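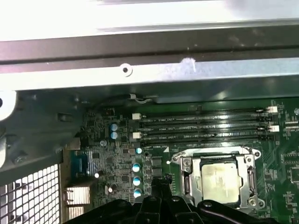 Metalwork and mesh grille inside a computer case.

Running a repair shop in a small town
18 November 2023

Toàn Lại opened Baltero Computers in the main street of Jaklow four years ago, in what used to be the fabric shop. The nearest big electronics store is 124 kilometres away. He says that distance is most of his business plan.

"People assume I sell computers," he says. "I sell a few. Mostly I sell not having to drive."

He grew up in the city and worked for a large retailer before moving out with his wife, who had a teaching job at the high school. He spent the first year doing house calls out of the back of a station wagon. Farmers paid him in cash, and one of them paid in lamb.

"I didn't have a freezer at that stage. I had to go and buy one."

The shop came up for lease in September and he took it after one inspection. The rent was less than he had been paying for a parking spot and a storage unit in the city. The roof leaked over the front counter, and it took two winters to get it fixed properly.

Most of what comes through the door is slow rather than broken. Full drives, old programs that start up by themselves, dust. He charges a flat fee to look at a machine and takes it off the bill if the customer goes ahead with the work.

"If it's going to cost more than the thing is worth, I tell them at the counter. Some people want it done anyway. There was a lady with her late husband's recipes on a desktop, and she didn't want them on a stick, she wanted them on that desktop. Fair enough."

Desktops are still common in the district. Plenty of farm offices have one under the desk that has been going for ten years or more, and Toàn likes them for the simple reason that he can get at the parts. A power supply is usually a quick swap if he has one on the shelf.
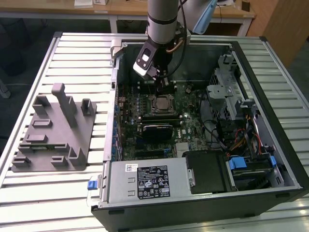 Laptops are harder. Glued batteries and memory soldered to the board mean that a job he could have done in an afternoon now goes away in the post, or isn't worth doing at all. He would like to see makers forced to sell parts to small shops at a reasonable price.

"I'm not asking for it free. I ring up with a part number and I get told to send the customer to an authorised centre. Where? It's a day's drive there and back, then they do it again to pick it up."

Freight is his other complaint. Parts come through Jalness on the truck, and if they miss the cut-off they sit at the depot over the weekend. He has started ordering with the saddlery next door to share the cost of a delivery.

He has one part-time helper, a Year 12 student who will leave for university after the holidays. Finding the next one worries him more than the rent. He has asked at the school, and put a card up at the bakery.

"I can teach the repairs. I can't teach someone to be patient on the phone with a bloke who's yelling because his printer won't go."

His brother runs a café called Tôn back in the city and keeps asking when he is coming home. Toàn says the lease has two years to go and he expects to renew it. He closes at noon on Saturdays - footy in winter, cricket in summer - and doesn't answer the shop phone until Monday.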